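Fridge day, finally

So I have been putting this off since February, but the little black mini fridge in the break corner is getting its big clean-out! It's up on the round table with the door wide open, and I'm tackling the racks and trays next (there are more bits to these tiny fridges than you'd think).

My first plan was to buy a whole new one. Raíssa Dantas talked me down when I showed her the price, some 70 dollars plus shipping, and she was right, a good scrub costs me 2 bucks in baking soda.
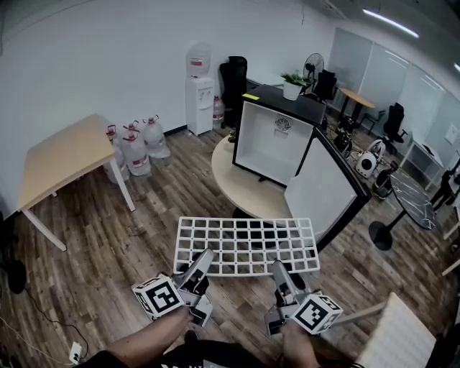 White grid tray up off the floor, mini fridge open on the round table.

Next on my list is the water corner. I love having the big jugs with the red caps right by the dispenser, but four of them in a huddle against the wall is a lot of jug. Maybe a low shelf? If you've got one you like, tell me in the comments!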